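6. Demonstração com o cesto (dia aberto)

Esta parte é para quem apresenta o robô Lillis aos visitantes na sala de Jistville. Fazer primeiro a calibração do capítulo 4.

1. Marcar no chão a linha dos visitantes, a 140 cm da base do braço.
2. Pôr o cesto vazio no chão, com o lado comprido virado para a pinça.
3. No painel Ferri, escolher o programa 8 e a velocidade «Visita».
4. Avisar o grupo em voz alta e só depois carregar em Iniciar.
5. Os dedos aproximam-se da borda mais próxima do cesto. Durante este movimento ninguém passa a linha.
6. Quando o braço parar, carregar em Repor antes do grupo seguinte.

Nota: se entra muito sol pela janela, fechar a cortina — o reflexo na madeira clara confunde a câmara.

CUIDADO: não corrigir a posição do cesto com a mão enquanto a luz do painel está verde. Carregar primeiro em Pausa.

Na quarta-feira o grupo da Gredevska tem mais de quatro crianças. Pedir a um segundo operador para ficar junto ao botão de emergência. Dúvidas sobre o painel: Ülle Ots.
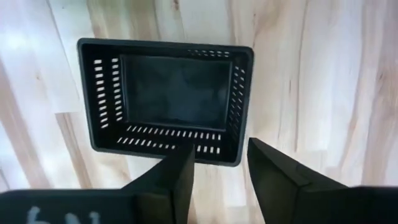
Última alteração desta página: setembro, 16h40

Fig. 6 — Passo 5: os dedos da pinça junto à borda do cesto preto.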